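Pre-session checklist, teleoperated demonstrations — produce handling cell
Site: Randano
Task set: Grinden, bunch and loose produce, crate to crate
Inspected by: Nazmiye Demirtaş
Shift: July, start 07:30

Mark each item OK, FAIL or N/A. A FAIL in sections 1 or 2 stops the session until it is cleared. Comments go under the item they belong to.

1. Emergency stop and perimeter

1.1 Wired stop at operator station latches and drops arm power. OK
1.2 Wireless stop paired and charged above 90 percent. FAIL at first check, 71 percent. Swapped for the spare, then OK.
Comment: The charger at the Karabulut bench has a loose plug. It seats if pushed in hard. Ticket opened.
1.3 Stanchions set out on the open side of the cell. OK
1.4 Observers briefed on where to stand. OK

2. Remote link

2.1 Round-trip delay under the session limit, measured over 2 minutes. OK
2.2 Loss of link puts both arms in hold, no drift. OK
Comment: Tested with arms raised and hands empty. Do not test this one with fruit in the hand. Hold keeps the last grip force, and the bunch suffers for it.
2.3 Operator gloves calibrated, open hand and full fist, both sides. OK
Comment: Left thumb had to be done again. Usidico glove software accepted the first pass without a warning, so check the thumb by eye on the preview.

3. Two-hand tasks

3.1 Holding hand on the crate before the other hand brings produce over it. OK
3.2 Crate stable when touched, no rocking on the cart. OK, see comment
3.3 Wrist cables free of crate corners through the full reach. OK
3.4 Bunch held from above and supported by the thumb. OK
Comment: Grapes are the slow item in this set. The right hand carries the bunch while the left stays on the near side of the crate. The crate is turned to a diamond, with one corner out past the near side of the cart top. Accepted for this run. Operators should keep downward load off that corner. If the crate moves during a take, end the take and mark it as bad. Do not correct it by hand and carry on recording, or the policy learns a step that is not in the task.

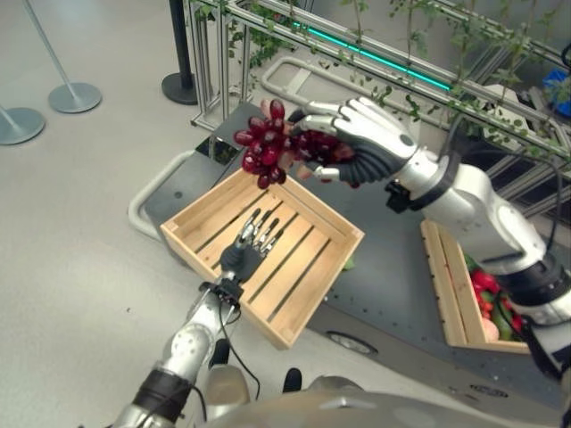 4. Hand and sleeve condition

4.1 Fingertip pads seated, no lifting at the edges. OK
4.2 Finger joints move through full range without sticking. OK
4.3 Forearm sleeve clear of the finger joints with the hand pointing down. OK, see comment
4.4 Sleeve clear of the wrist camera view. FAIL, minor
Comment: The knit sleeve bunches into thick folds and takes up much of the upper and right part of the wrist view. All four fingers still show, but the fourth is partly behind the fabric. Contact on that finger will be hard to label. Pull the sleeve back toward the elbow and tape it before the next block. Recheck after every 14 takes — the fabric creeps forward each time the arm reaches down.
4.5 Floor under the working area free of dropped produce and leaves. FAIL, minor
Comment: Small green leaf piece by the base of the dark cabinet. Pick up before the robot is stepped sideways.
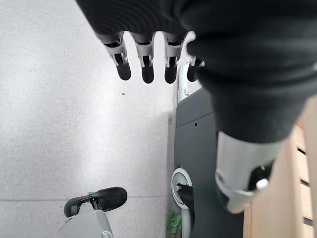 Nazmiye, I would move 4.4 up to section 2 and make it a stop item. We lost most of a block last month to labels that had to be thrown out, and the operator had no way to see it from the headset. Karabulut

Reply, N. Demirtaş: Agreed in part. It stays in section 4, but it now has to be cleared before recording starts. Practice takes may go ahead with the sleeve as it is. Form to be updated.

5. Recording

5.1 Clocks matched between head camera, wrist cameras and glove stream. OK
5.2 Free disk space enough for the full shift. OK
5.3 Take name includes task, operator initials and crate layout. OK
5.4 First take played back in full before the second is recorded. OK

Open at handover: charger plug (1.2), sleeve tape (4.4), leaf (4.5).
Cell released for practice takes, 08:10. Recording on hold until 4.4 is signed.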